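3. What People Keep on the Toilet Tank

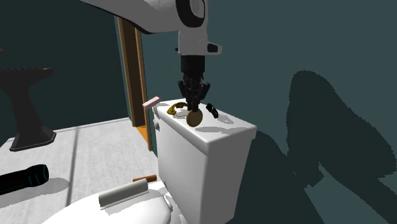 Figure 3. A small bathroom, rendered, with several objects on the lid of the toilet tank.

We came to the tank lid late in the project, and it has become our favorite part of the work. The study began with kitchens and hallways, the rooms where earlier writing on household clutter has spent most of its time, and the bathroom was meant to fill a short appendix. Then the diaries from Meldale started coming in, and page after page mentioned the same narrow ledge behind the toilet. People wrote about it with real feeling. They apologized for it, defended it, fought over it with their sisters. One household drew us a map of it.

A tank lid is a strange kind of surface (Figure 3). It was made to close a cistern, and yet in a small bathroom it is often the only level place within reach that isn't the floor or the rim of the sink. We call such places borrowed shelves. The top of a refrigerator is one, and so is a radiator cover, a wide windowsill, the third stair from the bottom. What they share is that no one bought them as storage and everyone in the house knows they are storage. We think they deserve much closer attention than they have had, and this section sets out why.

3.1 Homes and diaries

The diaries were kept by households in two neighborhoods, Meldale and Furnival. Meldale is mostly older row housing, with bathrooms that were carved out of back bedrooms long after the houses were built. Furnival is newer, with apartments laid out on a common plan and a bathroom that backs onto the kitchen wall. We recruited 100 households in all and asked each to write down, morning and night, what was resting on every flat surface in the bathroom and who had put it there. The writing was free-form. We gave no checklist, and we are very glad of that decision, as a checklist would have had a line for toothbrushes and none for a library book, half a sandwich, or a set of house keys.

Entries ran from a few words to most of a page. By the end of April we had about 700 usable entries, which were read and coded by two readers working apart. Where the readers disagreed, the entry was read aloud at our weekly meeting and talked through until everyone was content. Those meetings ran long. The entries are funny and frank and full of domestic politics, and it was hard to leave any of them at a single code.

After the diaries closed, Oluwaseun Osagie visited a smaller group of homes in both neighborhoods and talked with whoever was in. These conversations took place in the bathroom doorway where possible, so that people could point. Quotations below come from those visits unless we say otherwise.

3.2 Residents, visitors, and strays

Our first surprise was how well people could sort the objects themselves. We had expected to impose categories and found that most households already had some. Drawing on their language, we settled on three.

Residents are things that live on the tank. Spare paper is the plainest case, followed by a candle, a box of tissues, a small plant, or a can of air freshener. Residents are moved for cleaning and put back in the same spot, sometimes with great care. A man in Furnival could tell that his mother-in-law had visited by the angle of the tissue box.

Visitors have a reason to be there and a time when they ought to leave. Rings taken off for a shower are visitors. So are phones, glasses, hair clips, and the cup of coffee that travels from room to room in the morning. People were relaxed about visitors, up to a point. The point differed wildly from home to home, and it was usually known to one member of the household far better than to the rest.

Strays are things that belong to another room. Food was the stray that drew the most comment, and the strongest. A banana on the kitchen counter is a snack. On the tank lid it raised questions at once: who left it, how long ago, and would anyone still eat it? The older idea that dirt is a matter of things being out of place is well worn by now, but we have rarely seen it so vividly confirmed. Several people told us they would throw out a piece of fruit found in the bathroom even when it was still in its peel and plainly fine. Cookies fared worse. Loose change, which passes through far more hands than fruit ever does, bothered almost no one.

We find this contrast wonderful. The reasoning is seldom about germs, though germs are what people mention first. When Osagie pressed gently on the matter, the talk soon turned to manners. "It's a kitchen thing," a woman in Meldale told him, "and now it knows about the bathroom."

3.3 How a stray becomes a resident

The three categories leak into one another, and the leaks are where the diaries are richest. An object put down for a minute may stay a week. After that it begins to look settled, and people start to work around it. We followed one screwdriver through an entire diary. It first appears as a stray, left after a repair to the towel rail. Five days on, the writer calls it "the bathroom screwdriver." By the last page it has a jar.

Two conditions seem to help an object settle. One is that its owner is uncertain. A thing that clearly belongs to someone gets returned, or at least complained about by name, while a thing that might be anyone's is left alone out of something close to politeness. The other is company. A single object on a bare lid stands out and gets picked up. Once a second joins it, the pair starts to read as a collection, and a third can slip in without remark. Diarists noticed this themselves. "Things attract things" was written, in nearly the same words, in homes that had no contact with each other.

Size mattered less than we had guessed. Shape mattered more. Round objects that could roll into the gap behind the tank were tolerated for only a short time, and many diarists had a story of something lost back there. Flat or curved things that lay still were allowed to linger. We would love to see this followed up by someone with a better grip on measurement than ours.

3.4 When the ledge is taken away

A number of the Furnival apartments had been refitted with a Zammont wall-hung toilet, in which the tank is hidden inside the wall and there is no lid to put anything on. This gave us a chance we had not planned for. If the tank lid merely collects clutter that people would be happier without, its removal should have pleased them.

Some were pleased. They liked the cleaner line of the wall and the easier mopping. Many others missed the ledge right away and set about replacing it. We saw a stool brought in from a bedroom, a slim Plododano rack wedged beside the door, and an upturned crate with a towel over it. One family had begun to use the edge of the bathtub, which held less and dropped more. Within a short time the objects in these homes fell back into the same three groups, with spare paper and candles as residents and the usual trail of phones and rings passing through. Strays were fewer. We suspect that a surface one has chosen and bought feels less open to all comers than one that was simply there.

This last point matters for design. Advice on small bathrooms tends to treat every bare surface as a risk and every closed cabinet as a cure. Our households suggest that an open, shared, slightly unofficial ledge does useful work. It lets people put things down before they have decided where those things should go. It also works as a message board of a modest sort, where a nearly empty tube left standing upright means "buy more" and a razor moved to the far corner means "not yours."

3.5 Limits of the material

Diaries record what people are willing to write down. We expect that medicines are under-reported, and children's objects may be too, as parents seemed to stop seeing them after a while. All of our households had agreed to have their bathrooms discussed at length, so the very private are missing. The two neighborhoods also differ in more than plumbing. Meldale homes hold more people on the whole, and a lid shared among many hands will naturally gather a wider mix than one used by a single tenant.

Nor can we say much about seasons. The diaries covered a stretch of cool weather, and several people told us that summer brings its own traffic of sunscreen, swim goggles, and wet paperbacks. A second round of diaries in the same homes would be a joy to read. Section 4 turns to the windowsill, where many of the same objects appear again in daylight and under quite different rules.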